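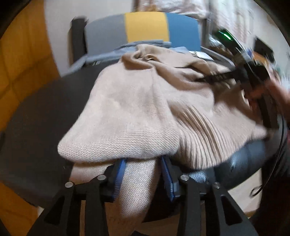 18 Dec 2019
By Octavio Saavedra

Each winter I have the same small quarrel with my neighbours on the stairs, and it is about knitwear. They hang it. They put a good wool jumper on a wire hanger in November, and by the new year it has two little horns on the shoulders and the sleeves reach to the knees. Then they tell me that clothes are not made as before. Maybe this is true, but the jumper did not ask for the hanger.

I grew up in a house where knitted things were folded, always, and kept flat on a shelf. My grandmother had a chest for them and we children were not allowed to pull from the bottom. When I came to live in Gandale, 43 years old and with one suitcase, I was surprised to find that the flat I rented had a long rail for hanging and not one proper shelf. The landlord was quite proud of this rail. I think many homes are now made in this way, for shirts and coats, and the wool must manage as it can.

A knitted cloth is a row of loops, and each loop holds the next one. If you hang it from two points, all the weight pulls on the loops near these points and they open. A woven shirt does not suffer so much, the threads cross and keep their place. I am not an engineer, but my aunt repaired jumpers for a shop in Dunleavy and she explained it to me with a piece of string on the kitchen table. I have not heard a better lesson since.

People answer me that folding takes time. I have measured it. Lay the jumper face down, bring one sleeve across the back, then the other, fold the sides in and bring the bottom up to the neck. With a thick one I leave the last fold soft, so that it does not make a hard line across the chest. For 4 jumpers I need less time than the kettle. What takes time is to find the iron, and to read again the label, and to be sorry.

I must be fair about one matter. Folding badly is also possible. I visited a friend in Ulley who keeps all her knitwear folded, but in one tower, so high that she wears only the three on the top. The others have been there for so long that she has forgotten their colours. Also the heap on the chair, which we all have, is in my opinion a smaller sin than the hanger. A jumper on a heap gets creases, and a crease in wool goes away with a little steam. A stretched shoulder stays with you.

There is the question of money too. Last winter I saw in the window of a shop a plain cardigan for 88 pounds, and it was displayed on a hanger, a thin one! I went in and spoke to the young man. He was polite. He said that customers like to see the whole shape. I said that in one month they will see another shape. We did not agree, and I bought socks.

So my request for this winter is modest. Take away one metre of the rail, or put a board across the bottom of the wardrobe, and give it to the wool. Wash it not too often, dry it flat on a towel, and fold it when you take it off and not at the end of the week. I still wear a brown pullover that my aunt gave me when I moved, and its shoulders are where my shoulders are.

Comments

Ikora403: My mother did the string lesson too, with shoelaces. I still hang my cardigans, sorry. Padded hangers though.

Moth Watcher: Nothing here on moths? A flat shelf in the dark is a restaurant for them. Take everything out and shake it once a month.

Octavio Saavedra: You are right, I forgot the moths. I use cedar and I shake, but not each month, I confess.

P. from Dunleavy: You can hang a jumper if you fold it in half lengthways first and drape it over the bar of the hanger, body on one side, sleeves on the other. No horns. Try it before you saw up your wardrobe.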